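Jedwood Bagging Trial

The Jedwood bagging trial is a long-running comparison of robot grippers, in which two-finger hands are tried out on thin shopping bags and loose fruit. It grew out of Theerawat Duangkaew's fondness for awkward everyday things, and a bag, bless it, is about as awkward as they come. 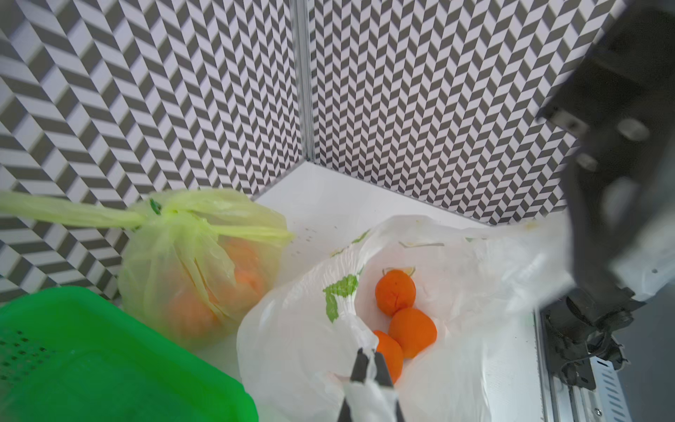
Nuchit Handling Group, Department of Applied Robotics

Each gripper is given 35 attempts, and the two sets of fingers most often compared are the Plito (narrow and rather stiff) and the Foma, a softer design that gives a little when it closes.

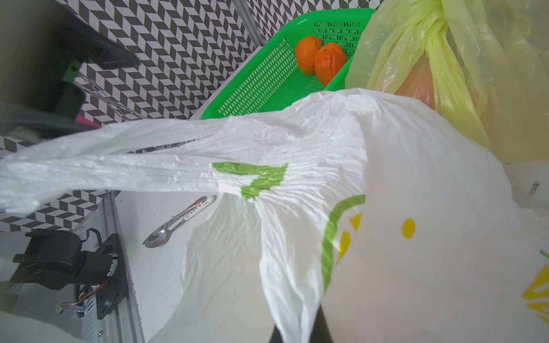 Gripper finger against a white carrier bag, with oranges in the basket behind.

Views from the wrist are scored alongside one from a fixed camera, and the archive now holds 2,231 attempts in all, lovingly labelled by hand

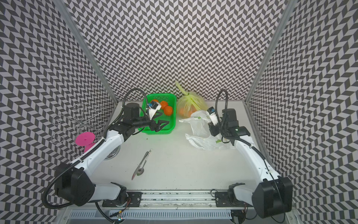 and open to any other group that cares to ask for them. The scoring sheet was last revised in December, when dropped fruit and torn handles were given separate columns.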